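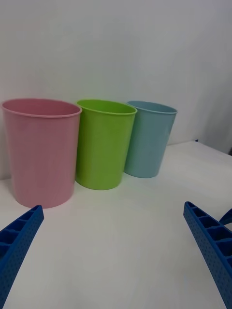
Reading before bed is a habit almost everyone claims to have and almost everyone has quietly replaced with looking at strangers' kitchens on a phone. I was a member of the second group for years. Getting back to books took me most of a spring and three failed attempts, and the method I ended up with is dull enough that it works. You'll need a book, a light, somewhere to put the phone, and a drink you can find in the dark. For the drink, use plastic. Pastel cups like the pink, green and light blue ones are ideal, and I'd go for the pink, with its wide mouth, because you will be reaching for it while following a murder and you won't be looking. Glass on a nightstand is a decision you make once.

## Before you start: pick the right book

The mistake I made on attempt one was choosing the book I thought I should be reading. It was a history of grain tariffs. I fell asleep so fast that I'm not sure the habit had technically begun.

A bedtime book has a narrow job. It should be interesting enough that you'd like to get back to it and calm enough that you can stop. Some guidelines, learned the slow way:

- Keep it under 300 pages. Anything longer tends to be held over the face, and you know where that ends.
- Short chapters are your friend. Long ones turn "I'll just finish this chapter" into a hostage situation.
- Avoid anything about work, money or sleep. Books about sleep are the worst of all. I lay awake until 2 a.m. reading about what lying awake until 2 a.m. does to a person.
- Rereading counts. So does a children's book, a cookbook, or the one with the talking badger.

Thrillers are a matter of temperament. I can manage one if the detective is elderly and there's a lot of gardening.

If you don't own anything suitable, go to a used bookstore and spend very little. Mine is Vlachopoulos, a long narrow shop with a mystery section arranged by a system I have yet to crack, possibly by height. A cheap paperback removes all pressure. You can fold it, drop it in the tub, or abandon it on page 6 without guilt.

## Step 1: Evict the phone

You knew this was coming. I tried to skip it too.

Putting the phone face down on the nightstand does nothing. Putting it in the drawer buys you a few minutes. It has to leave the room, and the charger has to go with it, or you'll find yourself carrying it back in "just to charge."

1. Choose a spot that is mildly annoying to walk to. Mine is on top of the refrigerator.
2. Plug the charger in there permanently.
3. Set your morning alarm before you put the phone down.
4. Walk away with the expression of someone who has just left a dog at a kennel.

If you use the phone as your alarm and you're afraid you won't hear it, buy an alarm clock. They still make them. I have an ugly one that ticks, and after a week I stopped noticing. If people need to be able to reach you at night, leave the ringer on. It will be loud, and you'll be surprised how rarely anyone wants you.

## Step 2: Fix the light

Ceiling lights are for finding contact lenses. For reading you want something low and warm, aimed at the page and away from whoever is sleeping next to you and sighing.

I use a clip-on lamp called the Grisus, which has three brightness settings: dim, fine, and dental. The middle one is where it stays. Any small lamp will do as long as you can turn it off without sitting up. This matters a great deal more than it sounds. If you have to get out of bed to kill the light, you'll be wide awake by the time you're back under the covers, and then you'll think about the phone.

Check for shadows, too. Lie down the way you really lie down (on your side, neck at an angle a doctor would comment on) and see whether your own hand is blocking the page. Move the lamp until it isn't.

## Step 3: Set a start time and ignore the finish

Most advice says to read for a set number of minutes. I found this made me check the clock, and the clock was on the phone, and the phone was on the refrigerator, so I was up again.

Pick a start time instead. Be in bed with the book open at that time, and let it end whenever it ends. Some nights I get through a good chunk. Other nights I read the same paragraph four times and wake up with a page number printed on my cheek. Both count as a success under my rules, which I wrote.

Start earlier than you think you should. If you wait until you're tired, you'll be too tired to read and, mysteriously, just alert enough for videos of people pressure-washing driveways.

## Step 4: Get a bad bookmark

A nice bookmark gets saved for a nice book. Use a receipt. My current one is from Dinero, the sandwich place near my office, and it reminds me nightly what I paid for a turkey club, which keeps me humble and brings my own lunch.

The point is to have it within reach when your eyes go. Tuck it into the page *before* the one you're reading when you start to drift. You won't remember the last page anyway, so you may as well begin there tomorrow.

## Step 5: Don't track it (much)

On attempt two I signed up for Skustora, a reading tracker that gives you a flame for every night in a row. I had a lovely row of flames. Then I got a stomach bug, lost the whole row, and sulked for nearly a month without opening a book. I'd also been counting a pamphlet about gutters toward my total, so my character was already slipping.

If you like a record, keep a plain list of titles on the inside of a closet door or at the back of a notebook. Write the title when you finish. If you quit, write that as well, with one word on why. Mine includes "boring," "sad horse," and "font."

Goals of the 100-books-a-year type are fine for people who enjoy them. I'd suggest leaving the number out until the habit has survived a vacation and one bad cold.

## Common problems

**I fall asleep after one page.** Wonderful. If it bothers you, sit up against the headboard for the first few pages and slide down later.

**I can't stop reading.** Stop in the middle of a chapter, preferably in the middle of a dull bit. Chapter endings are built by professionals to keep you up.

**My partner wants to talk.** Talk to them. The book will hold.

**I keep going to get the phone.** Put it somewhere worse. A friend of mine uses the trunk of the car, and I've stopped teasing her about it.

**I read on an e-reader. Does that count?** Yes, if it's a plain one that only does books. If it also has a browser, you've bought a second phone and should see Step 1.

**I missed a week.** So did I, in April, and then the one after it. Pick the book back up, find the receipt, and go back a few pages. If you've forgotten who everyone is, start over. It's a mystery, so you may even have forgotten who did it.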